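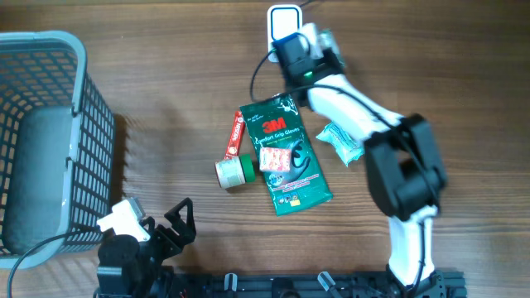
Okay so I finally have the two-arm setup doing something other than bumping into itself, and I am way too happy about it.

For anyone new: I drive a pair of small arms with a matching pair that I hold in my hands. I move my pair, the ones clamped to the table copy me, and the computer writes it all down. Collect enough of those runs and you can train a policy that tries the job on its own. The job this month is packing. Stuff from the table goes into the gray basket, one item at a time, until the table is clear. I named the project Flemo, after a cartoon dog I used to draw in school.

I spent most of August on single-arm pick and place with foam blocks, and foam blocks are liars. They squish, they sit flat, they forgive you for coming in crooked. Real packages do none of that! I went through the kitchen and the junk drawer and pulled out a pack of 3M Comfort Grip gloves, a skinny red packet, a little bottle with a green ridged cap, a teal and white packet with crimped ends, that sort of thing. Every one of them wants a different grab.

The gloves are my favorite and also the worst. The package is big and flat and shiny, so there's no obvious edge to get a jaw under. My first twenty tries were just me shoving it across the wood. Then Yaqin Qian came over, watched for a minute, and told me to stop trying to pick it up from the middle and go for the top, where the plastic crinkles. Got it on the next try. She wants credit for this so here it is, Yaqin, in writing.

The bottle is the sneaky one. It's lying on its side, so if you touch it even a little wrong it rolls. I've learned to come straight down across the body and close slowly. My hands know this now but I couldn't have told you the rule until I sat down to write it here, and I think that's what I like most about teaching this way. I don't have to explain it. I do it a bunch of times and the explaining happens somewhere else.

Where the numbers are: I've got 361 good runs saved, out of 389 recorded. The 28 I threw away were mostly me. I sneezed in one. In several I got impatient and whipped the arm over to the basket so fast that the packet flew out of the jaws. Lev Dovhaniuk, who has been at this a lot longer than me, says to keep some of the messy ones where you drop a thing and then recover, so the policy sees what recovering looks like. I had been deleting those! So now I have a folder called "oops but fine" and it's growing.

I trained on what I had last night, 4000 steps, just to see. It went for the red packet, picked it up, carried it over the rim and let go. I yelled. Then it went back and tried to pick up the same red packet again from the empty spot where it used to be, and kept at it until I hit stop. So there's work to do, but one packet in the basket! With my hands in my lap!

A few things I changed this week, mostly notes for myself:

The left arm stays parked by the corner of the basket while the right one does the reaching. I was using both for everything and my runs were a mess of elbows.

Slack in the long cable matters more than I thought. It flops over the packages and I have to plan my path with that in mind. I bought some spiral wrap but haven't put it on yet.

Shuffle the items between every run, even when you're tired. Especially the gloves, I kept putting them down at the same angle without noticing.

Breaks after 4 runs. My wrists asked for this one.

Next up is getting both arms to work together on the glove package, one lifting an edge and the other grabbing. I tried it twice today and it felt like patting my head and rubbing my stomach. If you've done two-handed stuff with leader arms and have tips, please leave a comment, I read all of them, and I'll post the next training run whether it's good or embarrassing.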